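Tempo de leitura: 2 minutos

Por que o vidro deixa passar a luz?

O vidro é um sólido feito sobretudo de areia, aquecida até derreter. Na areia há muita sílica, um material formado por silício e oxigênio. Quando a sílica derretida esfria depressa, os átomos não têm tempo de se organizar em filas, como fariam num cristal. Ficam presos em posições desordenadas. Um sólido assim chama-se amorfo.

A luz transporta energia. Um material é opaco quando absorve essa energia ou quando a espalha para todos os lados. No vidro comum, a luz visível não tem a energia certa para ser absorvida pelos elétrons – por isso atravessa quase toda. Uma pequena parte volta para trás na superfície, e é esse reflexo que vemos numa janela à noite.
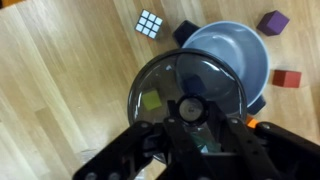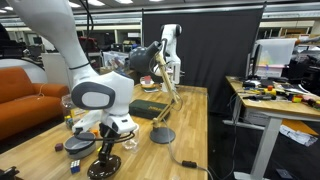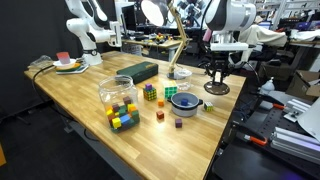 Na primeira imagem, uma tampa de vidro redonda; na última, um pote transparente com cubos coloridos.

Nem tudo o que é transparente é vidro. Muitos plásticos também deixam passar a luz, mas são feitos de moléculas muito compridas, chamadas polímeros. Costumam ser mais leves e riscam com mais facilidade.

O vidro pode ter cor. Basta juntar à mistura pequenas quantidades de certos metais: o cobalto dá azul, o ferro dá verde. Olhe para a borda de uma placa de vidro comum. O tom esverdeado vem do ferro que já existia na areia.

Palavras novas
Amorfo: sem organização regular dos átomos.
Opaco: que não deixa passar a luz.
Polímero: molécula longa, feita de partes repetidas.

Texto de Siham Bouazza. © Flilton – Contato – Voltar ao topo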